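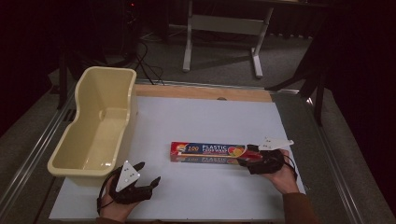
Figure 7.1 Two hand-held grippers with marker plates, one of them closed on a box of food wrap.

CHAPTER 7
From Pose Estimates to Gripper Commands

In Chapter 6 we studied how the pose of a marker plate is calculated from a single camera view. We now have, for every time step, a position and an orientation for each gripper. It is tempting to believe that the work is finished and that these poses can be sent directly to the controller of an arm. In this chapter we will see why this is not so, and we will write the software that stands between the two.

The chapter follows the Sakadine toolkit, which was introduced in Chapter 2. Readers who use another library will find the same steps under other names. The code listings were tested again on 02/12/2025 with the current version.

After studying this chapter you should be able to:
align two pose streams which have different clocks;
recognize a jump in orientation and repair it;
estimate the moment of grasp from jaw width;
write a filter which does not delay the closing command too much.

7.1 Two hands, two clocks

When only one gripper is recorded, a small error in time is mostly harmless. The whole path is moved a little earlier or later, and the arm does not care. With two grippers the situation is different. If the left stream is 43 milliseconds behind the right stream, the left arm will arrive late at every handover, and the object may be pulled or dropped. For this reason we always bring both streams to one common clock before any other processing.

The first data set for this chapter has 718 recordings, divided into 17 tasks. It was prepared at the Prukbridge laboratory by Hartmut Lenz, who also wrote the first version of the alignment tool. In each recording the two grippers have their own time stamps. Exercise 7.2 asks you to find the offset between them by comparing the speed of the two plates during the moments when both hands move together.

7.2 What the wrist camera adds
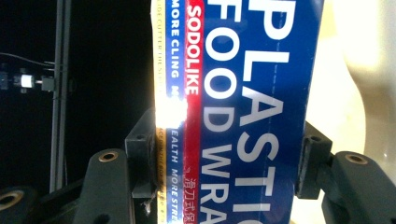

Marker plates tell us where a gripper is, but they tell us very little about what is between its fingers. The grasp detector must therefore use a second source, and in our software this is the camera on the gripper itself. Its view has its own difficulties. On the blue box of food wrap the letters of PLASTIC run down the panel and are cropped at the top and the bottom, and a strong glare covers part of the left side, so a detector which depends on reading the label would have only a part of it to work with. The two black fingers, on the other hand, are both in view against the edges of the box. We will use the distance between the finger pads as our main signal, and the texture of the object only as a support.

The rule in Listing 7.1 is simple. A grasp begins when the jaw width stops decreasing and stays constant for a fixed number of samples. The number is a parameter, and you should choose it with care. If it is too small, a short hesitation of the hand is reported as a grasp. If it is too large, the lifting motion begins before the grasp is reported, and the command order will be wrong. An empty gripper which is closed fully also gives a constant width, so the rule needs a lower limit as well.

7.3 Smoothing without delay

Most students know the moving average, and most students use it first. It makes the path look clean on the screen. However, if it uses only past samples, it also moves every event later in time, and a closing command which comes late is worse than a path which is a little rough. In Section 7.5 we will compare it with the Janssen filter, which treats position and jaw width separately. Please keep your results from Exercise 7.2, as they are needed again there.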